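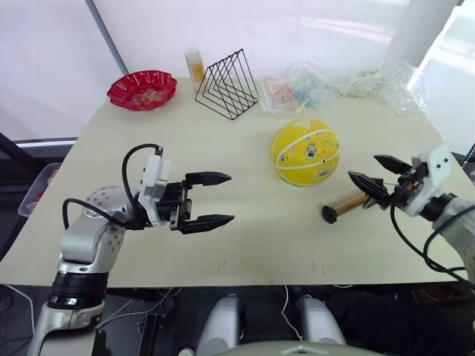
Two-arm bench station, both grippers over the test items.

Pre-purchase inspection checklist: two-arm handling station
Site: Skarnano
Supplier quoting: Huttunen
Inspected by: Raili Savolainen
Comments added by: Janaína Nogueira
Date: 04/08/2020

Marks used: OK, ACTION, or HOLD (no order to be placed until cleared).

1. Arms and mounting
1.1 Both arms reach the middle of the table. OK
1.2 Fixings checked against the drawing. OK
1.3 Base plate included in quoted price. HOLD
Comment: Quote lists the base plate as "by others". Huttunen to confirm in writing who supplies it. If it is us, it comes out of the site works line.

2. Cables
2.1 Cables clear of the table edge through full travel. ACTION
Comment: The right arm's cable hangs in loops past the edge of the table. Price cable clips and a spare cable set for each arm. RS
2.2 Floor under table clear. ACTION
Comment: Thin cables run across the floor under the table. Covered trunking was left out of the February budget and needs to go in.

3. Grippers
3.1 Fingers free of visible damage. OK
3.2 Spare fingers on the quote. ACTION
Comment: None listed. Ask for 2 sets per arm. We ran out at Cita and lost the use of the station while waiting for parts.
3.3 Fingers suitable for round items. HOLD
Comment: The test set has a yellow ball and a brass-coloured tube with a black end. If these need different fingers, both types must be priced before we compare with Zengate. JN

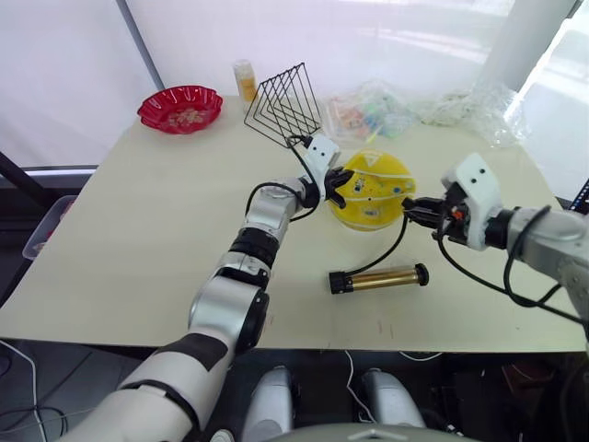
Do we need to pay for the extended warranty on both arms?
The standard cover is enough for the first year, provided the spares in section 3 are ordered with the station.

4. Guarding and stopping
4.1 Stop button within reach of the operator's seat. OK
4.2 Stop tested with both arms moving. OK
4.3 Floor marking included. ACTION
Comment: Not quoted. Small cost, we can do it ourselves. Allow for tape and half a day of labour.

5. Table and test items
5.1 Table surface sound. OK
Comment: A few faint red marks near the front edge. No need to replace the top.
5.2 Range of items agreed. ACTION
Comment: Red dish, small bottle, wire rack and bagged items are on the present list. Production should add theirs before the acceptance test is written, as changes after that are charged. RS

6. Paperwork
6.1 Manual supplied in English. OK
6.2 Service schedule supplied. ACTION
Comment: Pages 79 to 83 of the manual give the intervals but no prices. Huttunen to send a yearly figure.
6.3 Training priced for 2 operators. OK

Result: HOLD. Items 1.3 and 3.3 to be cleared first. Actions to be costed and added to the equipment plan before it goes for approval.

Signed: R. Savolainen
Copy to: J. Nogueira, purchasing file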